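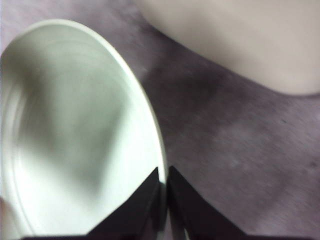

Chapter 7
Trying Out Grippers: Fair Comparisons on Everyday Things

By the time most students reach this chapter they have already formed a favourite gripper, and it is nearly always the first one they got working. That's perfectly natural, and I was the same (I stayed loyal to a two-finger Pfister unit for years and would hear nothing said against it). But sooner or later somebody with a budget will ask you which of two grippers they ought to buy, and fondness won't carry you very far in that conversation. You'll need a trial that treats both candidates the same way, and you'll need to have thought about it before you bolt anything to the arm.

We'll work through a trial of that sort from start to finish, using the comparison our group ran at the Zostville teaching lab between the Pfister parallel gripper and the softer-fingered Wukirton. Both went on the same arm, under the same controller, with the same wrist camera. The objects came out of an ordinary kitchen, and I'd encourage you to raid your own cupboards for yours. Machined test blocks are lovely things, but they're kind to a gripper in ways that crockery never is.

Take a dinner plate. It's wide, it's slippery, and it sits so low that the only sensible place to hold it is the rim, one finger inside and one finger out. A gripper with thick fingertips may have trouble getting the outer one down beside the rim at all, and a few millimetres of error in the approach can turn a tidy grasp into a shove. Light colours and shiny glaze also give the camera a hard time, so what looks like a poor gripper can easily be a poor estimate of where the edge is. We'll spend a good part of Section 7.3 teasing those two apart.

Small appliances bring a different sort of bother. They're heavy for their size, the corners are rounded off, and there is usually a cord that wants to be somewhere else. Decide early on whether the cord is part of the task or part of the surroundings, write your decision down, and then stick to it for both grippers!
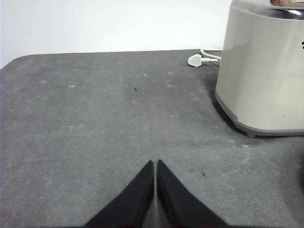

Should the gripper start each attempt from the same position?

For a first comparison it should, with the same finger opening as well, so that any difference in the results can be put down to the gripper. Once you have that baseline, vary the starting position on purpose and run the whole set again.

How many attempts is enough? Our trial plan, which we called Vostesari, allowed 300 attempts for each gripper, and I remember thinking that was terribly generous until we began sorting the failures by cause and found some of the piles very thin indeed. If you can only manage 70 on a lab afternoon, keep to one or two objects and do them properly.

Before going on to Section 7.1, please have your log sheet from Chapter 6 handy, along with a ruler and a cloth for wiping down the fingertips between sets.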